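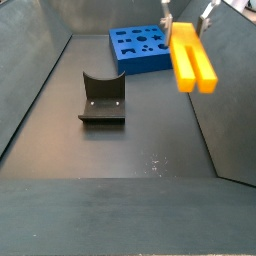 The Anstead Shape Block is a one-piece foam sorting tray with the recesses cut into the top face. Children match a loose piece to its outline and push it in with a finger or the flat of the hand. The recesses include an oval, a circle, a five-pointed star and a wider outline that looks like a small vehicle, with a group of small round holes toward the front. The block is bright blue on top and a little darker on the front face, and it is tall enough to grip easily from the sides. On a gray surface it is easy to spot from across a room.

Foam makes this a quieter toy than a wooden sorter. It can be dropped on a hard floor without waking anyone, and it weighs little enough for a toddler to carry. The surface is closed-cell, so spills stay on the outside and wipe off with a damp cloth.

Using the block

Set it on a flat table or on the floor with the vehicle outline toward the child. Start with the circle and the oval. The star takes more turning and is better left until the simple shapes go in without help. The small round holes take pegs, which are sold in a separate pack.

New recesses are a little tight. They ease after the first few weeks of daily use. If a piece sticks, squeeze the sides of the block and lift the piece straight up. Do not pry with a spoon or a screwdriver, as this tears the rim of the recess.

Care

Wash by hand in warm water with a drop of dish soap. Rinse, shake the water out of the recesses and leave the block upside down on a rack overnight. Do not put it in a dishwasher or on a radiator. Long periods in direct sun will fade the blue.

Details

Item number: 201
Weight: 600 g
Color: blue
Age: 2 years and up
Supplied with: one block, one set of shape pieces, one cotton bag
Not included: pegs for the small round holes
Carton quantity: 6

Spare pieces

Single replacement shapes are kept in stock at our Prandton warehouse. Give the item number and the name of the shape when you order. Pieces from the older Ivach block are slightly thicker and will not seat fully in this one.

Delivery and returns

Orders placed before noon leave the same working day. Unused blocks may be returned in the original bag. Nurseries and schools ordering by the carton can ask for an invoice at checkout. The next production run is due in January, and carton orders can be reserved ahead of it.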